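4.2 Pad comparison, hand-held units

We ran both pad sets on the same hand-held body, Kirkex first, then Stikeck. 538 grasps for Kirkex, 351 for Stikeck – fewer because the second session got cut short. Same operator for both (Geum-ok Na), same objects, same order. Controller gains left alone since May. Pose came from the markers, no outside tracking.

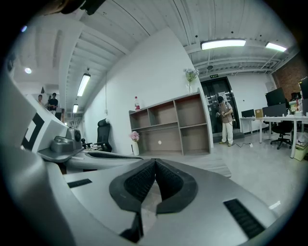
Figure 6. Hand-held gripper with black mesh-faced finger pads, second unit and square marker at left.

Why not compare the pads on the arm directly? Arm error would mix with pad slip, and we wanted the slip by itself.

Slips were labeled by hand by Hyun-seo Yoo, from the wrist video only. Unclear ones droped, not guessed. Kirkex held better on flat boxes, Stikeck on small round parts – no clear winner on bags. Full set is 2188 clips incuding the Kandwood trials, see Section 5. Wi controller not tested here.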